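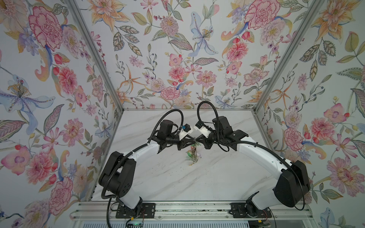
My sister-in-law Tracey Blackburn has been telling me since March that I'll have a robot in the kitchen before I have a new boiler. She reads the business pages. I read the boiler quotes, so I suppose we're both guessing.

She finally got me along to see one, or at least a pair of arms doing some of the jobs a household robot would need to do. The arms belong to Werkerix, who had the floral booth going in their unit at Clokenau, and the person looking after them was Pak-hei Huang. He was patient with me, and I want to say that early, as I'm about to be grumpy about his work.

What I'd asked to see was boring stuff. I have watched enough clips of machines dancing. I want to know about the drawer that sticks, the bin bag that splits, the houseplant that needs its dead bits taken off. So we started with a plant, a smallish green and brown thing with a lot of stem to it, and the two arms passed it between them over a marble-patterned top.

It went well, in the sense that the plant got from one side to the other. It also left crumbs of soil on the table. Now, I drop soil too. Anyone who has ever repotted anything on a kitchen counter knows it gets in the toast. But when I drop soil I see it, swear, and fetch a cloth, and the cloth is part of the job. I asked Pak-hei whether the arms would wipe up afterwards and he said that was a different task.

I've been chewing on that phrase for days. A different task! In my house it's the same one. "Sort the plants out" means water them, pick off the brown leaves, wipe the sill, put the saucer back and don't knock over the photo of Grandad. If each of those has to be set up and practised on its own, then what I'd be buying is a very expensive helper who has to be told that the sill exists.

Tracey's answer is that children are like that as well. Fair enough, though mine got better at it without an engineer in the room.

I asked how many goes it takes before they trust one of these jobs. For the plant he said nearly 200, and he seemed to think it was a low number, and from what little I understand he may be right. He was also clear that the 200 were all on that table. A different table, with different light and a cat on it, he wouldn't promise anything.

Then we did keys, which was my request. I've got a hook by the back door with everybody's keys on it, the shed, the meter cupboard, next door's, two that open nothing at all, and every few weeks the whole lot falls behind the radiator. Fishing out the right one is a proper chore. I also think it's a better test than folding a towel. A towel is soft and forgives you. A bunch of keys swings about, the rings slide over each other, and the tag you want is always at the back with another tag in front of it.
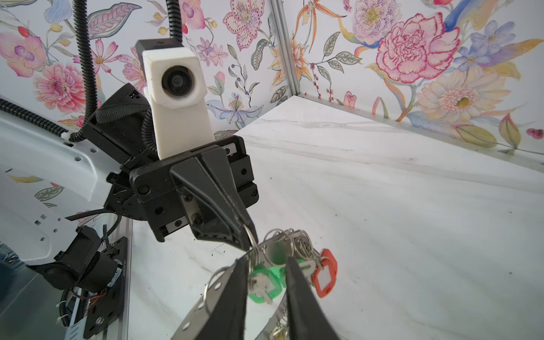 Holding the bunch up by one ring is the easy half, and even that I'd been ready to laugh at. I didn't laugh. The first arm got hold of a split ring with the tip of an angled finger and kept hold of it, which I can't always manage in winter. It's the next bit where I started looking at my watch. The second gripper has to come in round a dangling lump of metal and coloured plastic, work out which tag is which while they're all overlapping, and take one without dragging the rest along.

I timed a few. The best one was 11 seconds from lift to hand-over, and I'd be happy with that. Three others ended with the bunch going back on the table for another try. One just hung there for so long that I thought it had been switched off, until it moved a finger about the width of a pea. I felt a bit sorry for it.

Oisín Mulcahy, who used to run the packing line at Pretorius and came with us mainly for the lift home, saw it quite differently. He wasn't bothered by the slowness. On a line, he said, you can live with slow if it's the same slow every time, because you put it where slow doesn't matter and leave it on overnight. What he couldn't live with was not knowing which goes would be the bad ones. He had a machine years ago that jammed one box in 200 and it needed a person standing beside it all shift, so they'd saved themselves the price of nothing.

That's closer to my own view than I expected to get from a factory man. At home it's worse, if anything. I don't do any chore 200 times in the same way. I do 50 different little chores a day, badly, in whatever order the phone and the dog allow.

Would I have one? Not yet — and I don't mean "not yet" in the polite way. Benedicta Zakaria at my choir put her name down for a Giridura, the one on wheels that's supposed to load a dishwasher, and has been told seven months. I've asked her to let me come and watch it do a roasting tin. Not a plate. The roasting tin, with the fat in it, on a Christmas sort of day when the bottom rack is already full and somebody has put a wooden spoon in sideways.

If it gets through that I'll write a very humble post. Until then I'll carry on thinking of these machines as good hands with nobody home to notice the mess, and I'd trust them with one job, in one spot, with a person somewhere nearby who has a dustpan.

Pak-hei, if you read this, I did mean it about the ring. Also I think I left my umbrella by your kettle.

Next post will be the boiler, as I've now had the third quote and need a sit down.

Like what you read? Enter your email address to get new posts in your inbox. You can unsubscribe at any time.

This site uses cookies. By continuing to use this website, you agree to their use. Close and accept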